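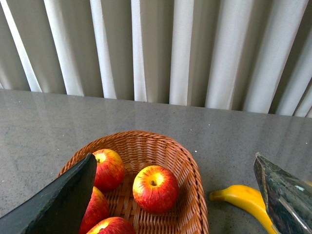 Vertical blinds behind a speckled grey worktop.

Occupied Lives: Classroom Loan Box
Ref. 3001
Suitable for ages 11 and up

A boxed set of teaching materials on daily life under occupation during the Second World War, put together by Inna Semeniuk and Yiran Tang for the Derncombe schools loan service. It deals with rationing, curfews, identity papers and the closing of schools, and follows one family through the war years in letters and school reports.

What the box contains
Facsimile ration book and identity card
Set of 34 document cards, printed both sides
Folding wall map of Europe
Teacher's handbook with lesson plans
Pupil worksheets, for copying

The document cards are laminated and can be wiped clean. Please keep them in number order, as the handbook refers to them by number throughout. The facsimiles are paper and will tear if pulled out of their sleeves by the corner.

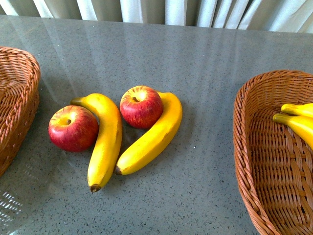 The lesson on food uses the ration book and cards 11 to 16. Pupils plan a week's meals for a family from the allowances given, then read the mother's letter from December and compare. It fills a double period. Classes with less time can leave out the letter — the worksheet still makes sense without it.

Some of the cards mention arrest and deportation. These are in a separate grey envelope so that teachers can read them first and decide which to use. Notes on introducing them, by Esperanza Arroyo, are at the back of the handbook.

Borrowing
Loans are for half a term. The box is collected from and returned to the Vandside store. Missing cards can be replaced singly, quoting the card number and the box reference. The map is sold separately as ref. 3000.

The handbook was revised on May 12, 2020. Earlier copies have the old card numbers and should not be used with this set.

Bookings and questions: Naheed Sial, loans desk, Derncombe.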